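Monik-list: home manipulation and hand-held capture
Subject: Re: Istum trial, worth the money or not?
Date: Feb 16, 2023

Sorry for the delay, been meaning to answer this properly and kept not doing it. We're most of the way through our Istum trial so I'll go point by point below. Short version: yes for the checking, no for the task cards, and don't pay for the fast turnaround.

For anyone who missed the first thread. Istum is the service where you upload your hand-held gripper recordings and get them back cut into episodes, labeled and graded. They don't sell hardware, you bring your own. We gave them the trash clearing task, two hands, table to bin, disposables mostly. Masks, tissues, wrappers, packets.
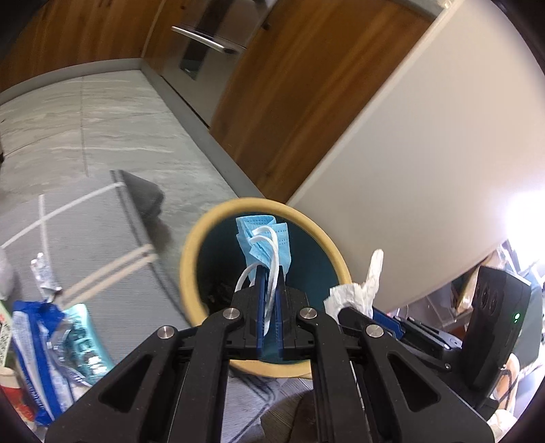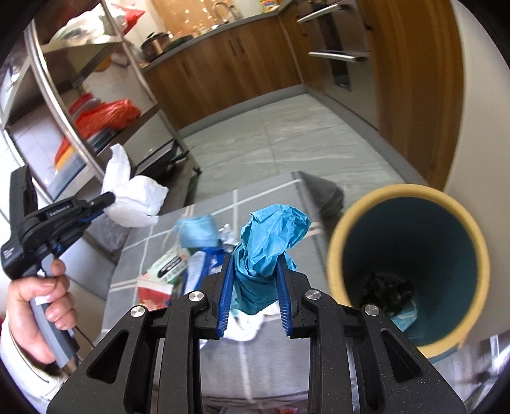

Mask over the bin in the first, crumpled teal piece in the second, white tissue in the other gripper both times.

OK on to the questions.

> We're a small group in Buvthorpe, one kitchen, two pairs of grippers,
> and so far we've been cutting and labeling everything ourselves in the
> evenings. It's killing us. Somebody here mentioned Istum and somebody
> else mentioned Morin. Before I ask for budget I'd like to hear from
> people who have really used either one.
>
> First thing, what do you actually get back? Their page says "training
> ready" which could mean anything.

You get one folder per session. Inside, the episodes as separate clips, a table with start and end for each, a task label, an object label per hand, and a grade. Grades are pass, usable, reject. There's a free text note on the rejects and on some of the usables. That's it. No fancy dashboard, well there is one but I opened it twice.

Training ready is a stretch. We still run our own sync check before anything goes in. They don't touch the pose data at all, only look at video and jaw width. If your tracking drifted they won't tell you. I asked and the answer was that it's on the roadmap. So keep your own check for that, whatever else you do.

> How good is the episode cutting? Ours are all over the place, one
> person ends the clip when the jaws open and another waits for the arm
> to come back.

Best part of the whole thing. They make you fill in a form before the first batch where you pick a start rule and an end rule, and then they stick to it. Boring form, takes an afternoon if you argue about it like we did. We went with start at first jaw motion toward the object and end at jaws fully open plus 20 frames. Came back consistent. I spot checked 60 episodes against our own cuts and theirs were the ones I'd keep nearly every time. Where we differed it was usually me being sloppy.

Two handed is messier. If left is holding a tissue and right is already going for the next thing, is that one episode or two? You have to tell them. Default is one episode per object per hand, with overlap allowed, and that's what we left it at. Your loader has to cope with overlapping clips. Ours didn't. Half a day lost there.

> We do a lot of soft stuff. Cloth, bags, film. Do their labelers
> understand it or does everything come back as "plastic"?

Mixed. Masks fine, they have a class for that and it's reliable. Tissue and paper towel get swapped constantly, I merged them in the end and stopped caring. Anything crumpled and colored is a coin toss. The teal bit in the second picture is the kind of thing I mean, could be paper, could be thin wrapping, and with it all bunched up between the pads I wouldn't want to swear to it either. They want a single label. There is an "unsure" class but it isn't switched on unless you ask. ASK. We didn't for the first batch and got very confident nonsense on everything thin and wrinkly.

Also ask for the grasp note. It's an extra column, no extra charge, and it covers things like strap caught in the jaws or loose end hanging. For masks that matters a lot to us. Look at the first one, ear loop going down between the fingertips along with a bit that trails. Perfectly good hold on the mask, but what that loop does on release is exactly what I want to be able to filter on later. Without the column that's simply a pass with nothing next to it.

> What about the task cards? They have this pack of printed instructions
> you hand to the operator.

Skip. Or take them once and write your own. They are written for a very tidy table with one object on it and a bin right in front. Ours has stuff on it, on purpose, and the bin is at the side of the table. Card says "approach from above, wrist level" and if you follow that literally all your data looks the same. We had one operator who followed the cards and one who ignored them and the second set is a lot more useful. Grading was the same for both, so it's not like following them buys you a better pass rate.

The one card I kept is the reset card. Put things back in a different order, turn the packets, crumple the tissues again. Simple, and people do forget.

> Pricing, if you can say. And is the turnaround real?

Public price list so no secret. Minimum order is 1,000 episodes, and there's a lower rate if you commit to 2,000. Don't commit up front. They let you top up to the lower rate if you get there inside the same quarter, it's in the small print near the end, sales didn't mention it to us. We started in October on the small one and moved up.

Turnaround, the standard one is honest. Every batch came when they said. We paid for fast on one batch and it came back quicker but with noticably worse labels, lots of left and right hand mixed up. They redid it free when I complained, and by the time the redo arrived the standard queue would have been done anyway. So.

> Does footage with a lot of glare or dark corners get thrown out? Our
> kitchen has a big window on one side.

Had the same worry. Rejects for light were few. There's a strong glare down one side of that first picture, and you can still see perfectly well what each gripper has hold of. That's their rule as far as I can tell: can the labeler see the pads and the object. Rest of the room doesn't matter. What does get rejected is the gripper's own arms covering the object right at the moment of closing, which you can't do a lot about other than come in at more of an angle. And dust on the lens, check your lenses.

Dust on the grippers themselves, no problem, no one has ever flagged it. Ours show every speck in the video.

> Privacy? We sometimes have hands and sleeves in view, now and then
> somebody walks past.

Hands and sleeves stay in, they treat that as normal. Faces get blurred on their side before labelers see anything, but the clips you get back are blurred as well and you can't get the unblurred version cut the same way. You'd have to apply the times table to your originals. Works, the times are in source frames, just be aware. Things like readable packets on the table they leave alone unless you tell them otherwise. There's a tick box on the same form.

> And Morin, has anybody compared?

Only a little. Sent Morin the same sample we sent Istum before choosing. Morin's object labels were better, properly better on soft things. Cutting was worse and they wouldn't do overlap between hands at all, one hand had to be marked as primary. For us that killed it. If you're mainly single arm I'd look at Morin first tbh. For two handed table clearing I'd go Istum again.

Might be they've changed since, this was before we started the trial. If anyone has a newer Morin batch with two hands in it I'd like to hear.

> Anything you wish you'd done differently?

Fill the form in with the person who writes the loader in the room. Turn on unsure. Turn on the grasp note. Name your sessions something sane before uploading since you can't rename after, we have one called test2final that is now in everything forever.

And send the ugly sessions first, not your best ones. We sent a nice clean batch to begin with, got a lovely pass rate, and learned nothing about how they grade untill the second batch. Fights about what counts as usable are better had early while you still have trial credits.

Can send our filled in form off list if that helps, it's set up for bin tasks but the rules carry over to shelf stuff with small changes. Still owe the list the loader patch for overlapping clips, will post it when I've taken our paths out of it.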